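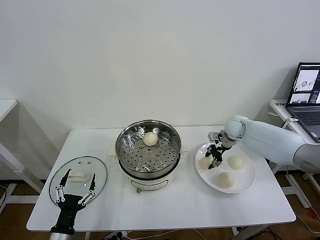

I've gone through three steamers in seven years, so when my old bamboo stack finally went mouldy over summer I promised myself I'd buy something easy to wipe down. Enter the Plornik electric steamer, $103 from the kitchen shop in Prastovell – and yes, I did stand in the aisle dithering over the bigger one for ages.

I mostly make bao. My mate Dehua Zeng taught me her dough years ago and I've been mucking about with it ever since (her mum uses lard, I use canola, we don't discuss it). My usual batch is 358 g of low-protein flour, and I'll freeze whatever the kids don't inhale.

So, the good stuff. It comes to the boil fast, way faster than a wok full of water on my sad old electric cooktop. The basket goes through the dishwasher. Buns come up fluffy and the bottoms don't go soggy if you cut little squares of baking paper, and prawn dumplings were a dream. I even did a whole bunch of broccolini in it at 6 pm with everyone yelling for dinner and it was fine!

The not so good. The cord is laughably short. The instruction book is all about eggs and has maybe two lines on anything with yeast in it. And condensation drips off the lid onto your lovely smooth buns, so wrap it in a tea towel like you would any other – I ruined my first lot before I remembered.

My sister has the Nistesska, which cost her $200, and it does have a proper timer with a delay start. Her buns taste exactly like mine. I'd put the difference towards flour and pork mince.

Four stars from me. I'll update in June once it's had a winter workout.

Filed under: Benchtop Gadgets, Dumplings & Bao

Shares 14 | 3 comments

Marg_in_the_hills
Does it fit a whole snapper? Asking for my husband's birthday.

deng_fan88
I've got the Deng one and the cord's just as bad. Extension lead it is.

Tilly B
Lard. Sorry. Team Dehua's mum!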